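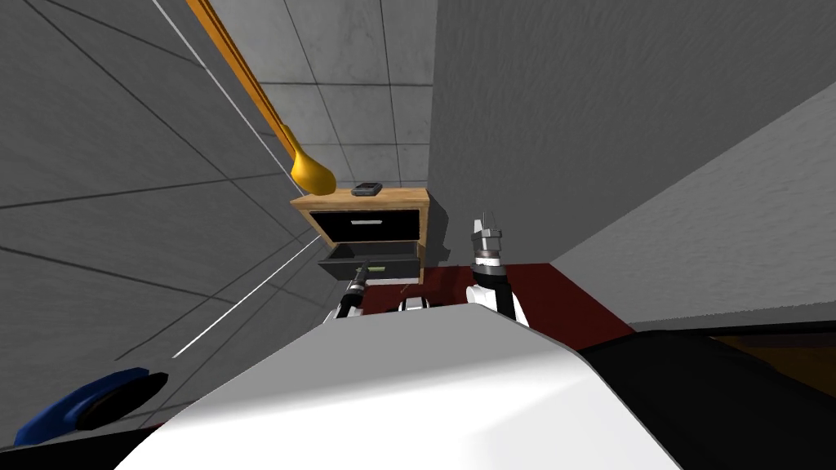

Section 3 covers the personal effects inventory that the assistance officer completes in Binero before a service member's quarters are released to the next of kin. Each piece of furniture gets its own entry, with anything on top listed apart from the contents. For a two-drawer nightstand with a small handheld device on it and the lower drawer partly open, enter the device under Surface and note each drawer as Open or Closed.

1. Select New Inventory and enter the case number.
2. Enter the room, then the furniture type.
3. Add items one line at a time. The description field holds 115 characters.

Caution: Do not enter a cash value. Values go on Form 28.
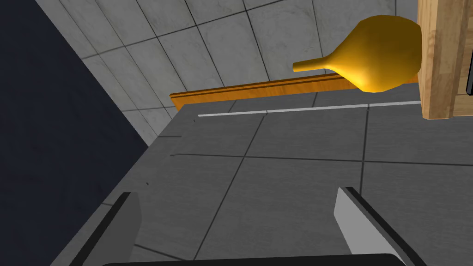

4. Select Witness and choose a second name from the unit list.
5. Print two copies. Both officers sign each page.

Note: Records opened before 24/06/2026 use the old item codes. See page 33 for the conversion table.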